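CAPÍTULO 4

La superficie de trabajo: orden, cuadrícula y otras promesas

Contenidos del capítulo
4.1 Qué se le pide a una mesa
4.2 La cuadrícula: para qué sirve y para qué no
4.3 El espacio libre como recurso
4.4 Sombras, contrastes y objetos pequeños
4.5 Cuatro puestos comparados
Ejercicios y lecturas

Al terminar el capítulo, el estudiante debería ser capaz de distinguir entre una superficie ordenada y una superficie útil, de justificar la elección de un trazado de referencia para una tarea determinada y de desconfiar, con argumentos, de los catálogos de mobiliario técnico.

Presentación

Casi todos los manuales de organización del puesto dedican a la mesa una página y media. Dicen que debe ser estable, que debe estar a la altura adecuada y que conviene mantenerla despejada. Después pasan a los armarios. El lector se queda con la impresión de que la superficie sobre la que va a pasar buena parte de su vida laboral es un asunto resuelto, y de que los problemas empiezan cuando hay que guardar algo.

Nuestra posición es distinta. La mesa es el lugar donde se toman más decisiones pequeñas por hora, y la mayoría se toman mal o no se toman. Se deja una pieza donde cabe, se aparta otra con el antebrazo, se busca una tercera que estaba debajo de un papel. Que al final de la jornada el trabajo salga adelante demuestra la paciencia de quien lo hace y muy poco sobre la calidad del puesto.

Tampoco compartimos el entusiasmo contrario, el de quienes creen que basta con trazar rayas. En los últimos años se ha extendido la costumbre de marcar las superficies con una retícula de líneas finas, a imitación de los tapetes de corte de los talleres de costura y encuadernación. La idea es razonable. Lo que se promete en su nombre ya lo es menos: menos errores, menos fatiga, piezas que vuelven a su sitio como por instinto. Quien haya trabajado una mañana sobre un tapete cuadriculado sabe que las líneas se dejan de ver enseguida, igual que se deja de ver el dibujo de un mantel.

Una línea solo ayuda cuando alguien ha decidido antes qué significa. Puede indicar una medida, un límite o una posición de partida. Si no indica nada de eso, es decoración, y como decoración las hay mejores. En el apartado 4.2 veremos que un mismo trazado puede cumplir dos de esas funciones a la vez, aunque rara vez las tres, y que los intentos de cargarlo con más información (números, colores, zonas sombreadas) suelen acabar tapados por las propias piezas.

Un caso de partida

El taller Urard, dedicado al montaje de pequeños mecanismos para persianas, cambió sus mesas hace unos años. Las antiguas eran lisas y estaban muy castigadas. Las nuevas llevaban impresa una cuadrícula, y el proveedor, Flostia, entregó con ellas un folleto en el que se aseguraba que el tiempo dedicado a buscar piezas desaparecería. Costaron 2095 euros por puesto, instalación incluida.

Timo Sauerland, encargado del montaje por entonces, anotó durante 7 semanas lo que ocurría en las mesas. Sus notas, que reproducimos parcialmente en el apartado 4.5, tienen el mérito de no intentar dar la razón a nadie. Durante los primeros días los montadores colocaban cada componente en su casilla con una pulcritud que él califica de «dominguera». En la tercera semana las casillas se usaban solo para las piezas más pequeñas. Al final del periodo quedaba en pie una única costumbre, la de respetar una franja central sin ocupar, y esa costumbre no figuraba en el folleto.

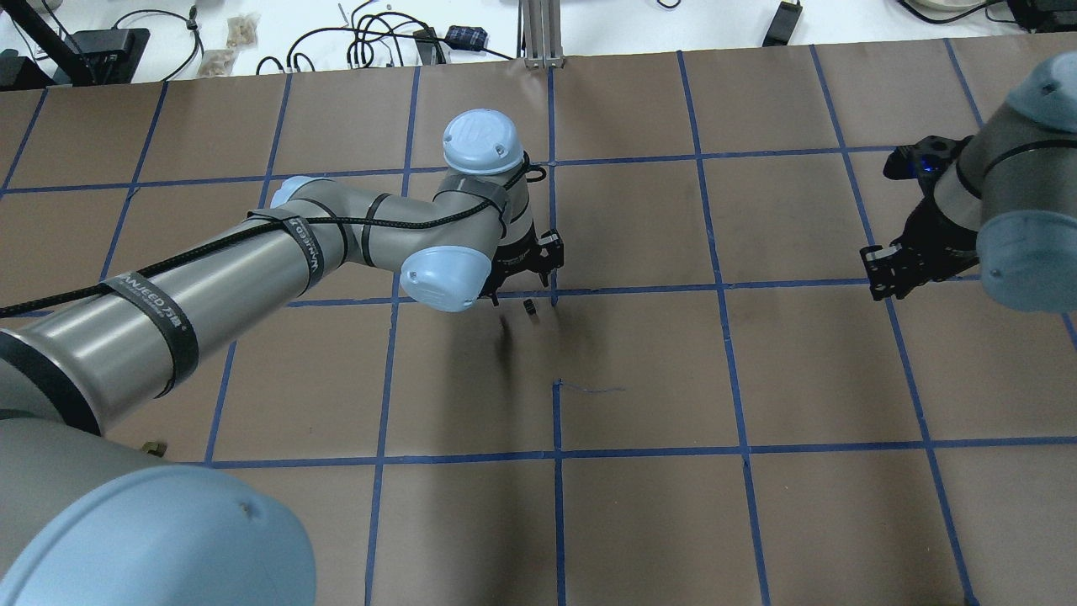
La franja central merece que nos detengamos, porque contradice una intuición muy arraigada. El espacio sin ocupar suele contarse como desperdicio: si cabe una bandeja más, se pone una bandeja más. Los montadores de Urard llegaron por su cuenta a la conclusión opuesta. Necesitaban un lugar donde depositar la pieza en curso, girarla y volver a cogerla sin tropezar con las demás, y ese lugar tenía que ser bastante más ancho que la propia pieza. Llamaremos a esto, a falta de un nombre mejor, holgura de maniobra.

La holgura de maniobra no se mide sobre la mesa vacía. Se mide con el trabajo en marcha, con las manos y las herramientas dentro, y casi siempre resulta menor de lo que parecía en el plano. Los cables que cuelgan, los mangos largos y el codo del compañero se comen los márgenes. Un plano que solo representa objetos quietos miente por omisión – y la mayoría de los planos de puesto que el estudiante encontrará en su vida profesional son de esa clase.

Hay un segundo problema del que las notas de Sauerland hablan poco y nosotros hablaremos bastante. Las piezas diminutas se pierden de vista con más facilidad por la luz que por el desorden. Una pieza oscura sobre un fondo marrón puede distinguirse bien cuando la iluminación es uniforme y confundirse con una sombra cuando alguien se inclina sobre ella. El color de la superficie se elige a menudo por motivos de limpieza o de gusto, y se elige una sola vez. Las sombras cambian con cada gesto. En el apartado 4.4 propondremos una prueba sencilla, que no requiere más instrumental que una lámpara y un poco de tiempo, para saber si una superficie concreta sirve para los objetos que se van a manejar en ella.

Lo que este capítulo no hará

No daremos una medida universal para el lado de la casilla. Circulan varias, todas defendidas con aplomo, y ninguna resiste el cambio de tarea. Una cuadrícula pensada para alinear tableros estorba a quien clasifica tornillos.

No recomendaremos marcas. Flostia aparece en el texto porque vendió las mesas del caso, y Rollow aparecerá más adelante por el mismo motivo. Si sus productos cumplieron o no lo que anunciaban es una cuestión que el lector podrá juzgar con los datos delante, y sospechamos que no todos los lectores llegarán al mismo veredicto.

Tampoco repetiremos que el orden ahorra tiempo. Es posible que lo ahorre. Los estudios que se citan para sostenerlo suelen comparar un puesto caótico con otro recién ordenado, a menudo por la misma persona que redacta el informe, y casi ninguno vuelve a mirar el puesto pasados unos meses. El taller Geagea, que presentamos en el apartado 4.5, sí lo hizo: ordenó sus bancos en agosto, los revisó antes de las vacaciones y volvió a revisarlos al cabo de un año. La segunda revisión es bastante menos lucida que la primera, y precisamente por eso la incluimos completa.

Vocabulario del capítulo

Superficie útil: parte de la mesa en la que se puede depositar y recoger una pieza sin mover ninguna otra.

Trazado de referencia: conjunto de líneas o marcas a las que se ha asignado un significado acordado. Una retícula sin acuerdo previo no es un trazado de referencia.

Holgura de maniobra: espacio que debe quedar libre durante el trabajo para girar, apoyar y retirar la pieza en curso.

Pieza muda: objeto cuyo color o tamaño hace que se confunda con el fondo o con una sombra.

Deriva: alejamiento gradual entre el orden previsto y el orden real de un puesto. Se estudia en 4.5.

Antes de seguir

Conviene que el estudiante haga un pequeño ejercicio previo, sin consultar todavía el apartado 4.1. Elija una mesa que use a diario, la de la cocina o la del estudio, y dibuje de memoria lo que hay encima. Después compare el dibujo con la mesa. Anote por separado los objetos olvidados, los que estaban en otro sitio y los que ha dibujado aunque ya no estén allí.

Guarde la hoja. La necesitará para el ejercicio 7, y no vale rehacerla después de haber leído el capítulo. En cursos anteriores hemos recibido dibujos de una exactitud admirable, entregados por personas cuyas mesas conocíamos.

4.1 Qué se le pide a una mesa

Empecemos por lo que suele darse por sabido. Una mesa sostiene cosas a una altura que permite verlas y tocarlas. De esa definición tan pobre se desprenden ya dos exigencias que pueden entrar en conflicto: la altura cómoda para ver de cerca una pieza pequeña está por encima de la altura cómoda para hacer fuerza sobre ella. Las mesas regulables se anuncian como la solución, y en parte lo son, siempre que alguien las regule. En Urard, según las notas, el mando de altura se utilizó el día de la instalación y no volvió a tocarse en todo el periodo de observación.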